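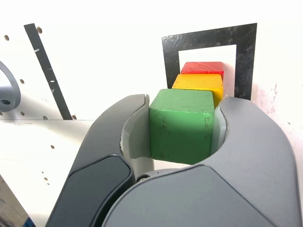 Automatisation du tri chez Joron

L'automatisation du tri chez Joron désigne l'introduction progressive de bras manipulateurs à pince dans l'atelier de Terstead, où l'entreprise prépare des jeux de construction en bois. Le projet, connu en interne sous le nom de Bisano, porte sur la prise, l'alignement et la mise en boîte de petites pièces peintes. Il est souvent cité dans la région pour ses effets sur l'organisation du travail.

Contexte

Jusqu'à la mise en place du projet, le tri se faisait entièrement à la main. L'atelier employait 70 personnes, réparties entre la peinture, le contrôle et l'emballage. Les opératrices et opérateurs du tri prenaient les cubes un à un, les rangeaient par couleur et écartaient les pièces abîmées. Les plaintes liées aux poignets et aux épaules étaient fréquentes, et les postes difficiles à pourvoir en hiver.

La décision d'automatiser une partie de la chaîne a été annoncée au personnel le 9 janvier 2019. Les premiers essais ont commencé en février, sous la conduite de l'ingénieur Radomír Polák.

Fonctionnement

Chaque poste comprend un bras, une pince à deux doigts et un plan de travail clair. Les doigts se referment de part et d'autre du cube et le maintiennent par ses côtés. Un tracé noir rectangulaire sert de repère pour la zone de dépose. Les cubes rouges, jaunes et verts y sont alignés les uns derrière les autres avant le passage en boîte.

Les pièces dont la peinture est légèrement éraflée restent acceptées pour les essais – elles servent aussi à régler la force de serrage. Un poste traite 1 507 pièces par équipe, contre 1 000 pour un poste manuel. Lors des réglages de printemps, la cadence a été réduite à la demande du personnel, qui jugeait le bruit trop élevé.

Effets sur le travail

Les tâches du tri ont changé de nature. Les personnes affectées à la chaîne surveillent désormais plusieurs postes, reprennent les prises manquées et remplacent les garnitures des doigts lorsqu'elles sont usées. Une formation interne a été confiée à Viera Kolář, ancienne cheffe d'équipe à l'emballage.

Aucun licenciement n'a été prononcé, mais les départs à la retraite n'ont pas tous été remplacés. Les représentants du personnel ont obtenu une prime de polyvalence et un droit de retour vers l'emballage manuel. Snædís Frandsen, déléguée de l'atelier, a critiqué l'isolement des nouveaux postes, plus espacés que les anciennes tables. Une pause commune a été rétablie par la suite.

Le contrôle final de la peinture reste manuel. La maintenance des bras est assurée par la société Voß.

Voir aussi

Robotique industrielle
Préhenseur
Ergonomie des postes de travail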